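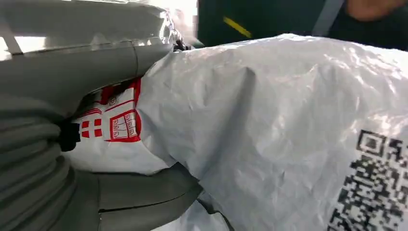 Skiltier Parks Adds 30 Acres of Trail and a New Playground at Sturnar Meadow

Print this page | E-mail this page

SKILTIER — I've been waiting a long time to write this one! Starting this Thursday at 10 a.m., Sturnar Meadow is open to everybody, dogs included (leashed, please).

I'm Indira Thevar, and I run the parks and recreation office here. The meadow gives us 30 new acres, 3 miles of walking trail and a playground our neighbors on Kadrić Street have been asking for since I started this job. We asked families what they wanted and got 148 replies, most of them about swings. So there are swings — lots of them.

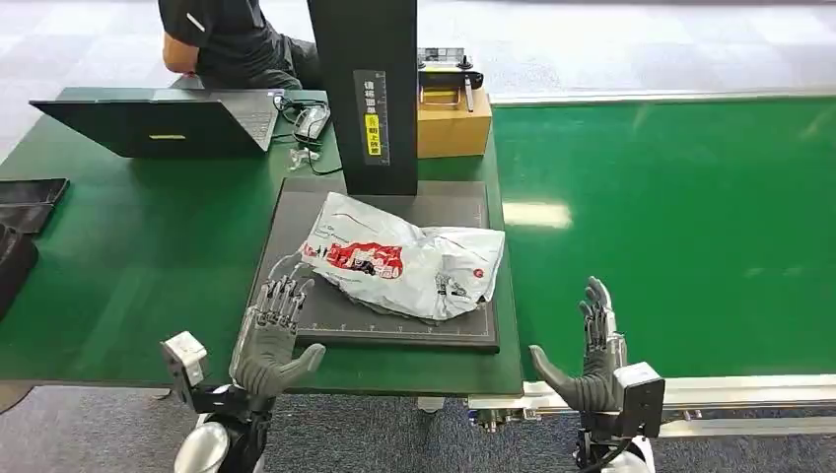

A white mailing bag with red printing on a green-topped table.

The trail is packed gravel, wide enough for two strollers, and it links up with the old Ekedeo footbridge, so you can finally walk to the ball fields without crossing the highway.
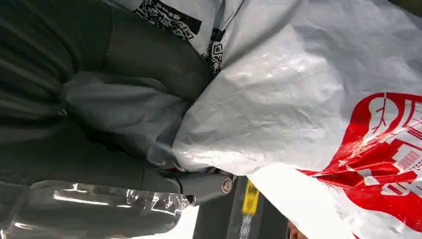
Parking is free, but the lot only holds 100 cars, so walk or bike over if you can. Our trails supervisor, Narayanan Nadar, will lead a bird walk at 11 (bring binoculars if you've got them), and the splash pad opens in June once the plumbing passes inspection.

Questions? Call the parks office any weekday before 4 p.m. and ask for me.

Print | E-mail to a friend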